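3.2 Lo que aprendí midiendo colchones (y lo que no)

Antes de entrar en los números, un poco de contexto sobre cómo llegué a las 123 fichas. Yo quería comparar la pérdida de firmeza en colchones de espuma y en colchones de muelles ensacados después de unos años de uso doméstico, y pensaba, ingenua de mí, que las tiendas guardarían algún registro de devoluciones que me sirviera. Pues no. Hivmont me dejó consultar sus hojas de garantía, pero en casi todas el motivo de la reclamación era una sola palabra: «hundido». ¿Hundido cuánto? ¿En el centro, en el borde? Así que acabé pidiendo las medidas directamente a los hogares, con una regla rígida, un listón recto y una hoja de instrucciones que reescribí 4 veces.

De las 123 fichas recibidas me quedé con 76. Las demás venían sin el año de compra, o con la medida tomada con el edredón puesto (¡hubo bastantes!), o eran de colchones con un sobrecolchón encima, que es un problema aparte y al que vuelvo en la sección 5. El cierre de la recogida fue en julio y no acepté nada después, aunque me dolió dejar fuera un par de casos muy bonitos de colchones giratorios.

La medida principal es la profundidad de la huella: se apoya el listón de lado a lado a la altura de la cadera y se mide la distancia vertical hasta la tela. Es un método tosco, lo sé, pero tiene la ventaja de que cualquiera puede repetirlo en su dormitorio. Wibisono, el protocolo de laboratorio con el que lo comparo en el apéndice, usa un rodillo y miles de ciclos, y da curvas preciosas - lo que no recoge es que la gente se sienta siempre en la misma esquina para ponerse los zapatos.
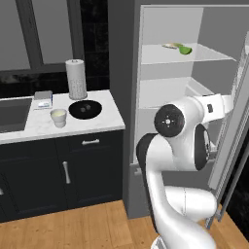 Figura 2. Brazo articulado blanco ante un frigorífico abierto, entorno simulado.

Y esa esquina importa más de lo que yo esperaba. En los modelos sin refuerzo perimetral, el borde del lado por el que uno se levanta aparecía casi siempre más vencido que el centro, incluso en colchones que sus dueños describían como «perfectos». En los de muelles con marco reforzado, como el Junus, la diferencia era mucho menor y a veces costaba encontrarla con la regla. No me atrevo a decir que el marco sea la única explicación, porque los Junus de la muestra estaban también sobre somieres más nuevos, y separar las 2 cosas con estas fichas me resulta imposible.

Lo del somier merece un comentario. Al principio ni lo preguntaba (error mío, de principiante total) y lo añadí cuando una de las primeras respuestas mencionó de pasada unas láminas partidas. Un colchón bueno sobre una base floja da una huella que parece culpa de la espuma, y luego se cambia el colchón y el nuevo se hunde igual. Desde entonces pido que se mida primero en la cama y después en el suelo, y trabajo siempre con la segunda cifra.

Con los viscoelásticos Fleltov tuve otra dificultad: la temperatura del cuarto. La misma pieza, medida por la mañana con la ventana abierta y por la tarde con calefacción, no da el mismo resultado, así que en esas fichas anoto la hora y trato los datos por separado en la sección 3.3.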